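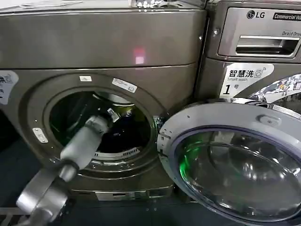

Mabula, September

How to Make a Whipped Body Butter That Stays Soft

I've been making body butter in my kitchen for seven winters now, and I still get a little thrill when it fluffs up in the bowl! If your hands and elbows get as dry as mine do once the heat comes on, a batch of this will see you through for months, and you'll have a jar or two left over for a friend.

What you'll need

400 grams raw shea butter
100 grams coconut oil
80 grams sweet almond oil
14 grams arrowroot powder
A small splash of scent oil, if you like one (check the bottle for how much is safe on skin)

That comes to 594 grams before the scent, enough to fill 5 medium jars.

Step 1. Melt the shea butter and coconut oil together in a glass bowl set over a pot of barely simmering water. Go slowly with this part. Shea that gets too hot can turn grainy later on, and you'll feel it like fine sand on your skin (I ruined two batches that way before a very patient man named Roy Whitlock set me straight at a soap class).

Step 2. Take the bowl off the heat, wipe the bottom dry, and stir in the almond oil. Keep every drop of water out of the bowl – there's no preservative in this recipe.

Step 3. Put it in the fridge until the edges are firm and the middle is cloudy and soft, like pudding. Mine takes over an hour, but fridges vary, so peek in now and then.

Step 4. Sift in the arrowroot, add your scent, and whip with a hand mixer. Start low or you'll be wearing it! Scrape down the sides and keep going until it holds a soft peak. If it stays runny, chill it a little longer and whip again.

Step 5. Spoon into clean, perfectly dry jars and put the lids on once it's at room temperature.

Scoop it out with dry fingers or a little spoon, and start with less than you think you need, as a dab the size of a pea does both my hands. Keep the jars somewhere cool. If one melts in a hot car, chill it and whip it up again.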